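Grundevau Student Robotics Forum > Club Projects > Sorting task, round table setup

hvlachou
30/06/2020
Our club is doing the Nendell sorting task this term. Two arms, one tray, mixed toys. We have 1,210 demos logged and the score is stuck. 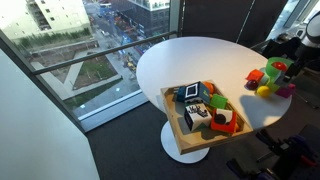
Scoring is 100 points a run, and we lose most of them on the spheres. Cubes are fine. The red ball in the green bowl is the worst one, and the team can't agree on whether to approach it from the top or from the side.

todorova_b
Top. Side grasps push the bowl. We lost 14 points that way in February.

skuvet15
Disagree. Top only works if your wrist camera can see past the fingers. And I'd fix the light first. Those long shadows on a white table will hurt you more than the grasp angle.

hvlachou
We tried blinds for 15 runs and the score didn't move. Wrist view is attached – the gripper shadow is there, but the policy seems to ignore it. 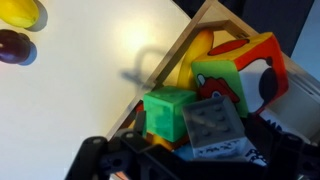 Wrist camera, over the tray. Banana and plum at top left.

skuvet15
15 runs is not enough to say that.

todorova_b
Agree on that part. But the tray looks too crowded to me. Start with fewer toys and add them back.

hvlachou
The rules want a full tray. I'll run top grasps only this week – Haris

skuvet15
Post the numbers for both, please.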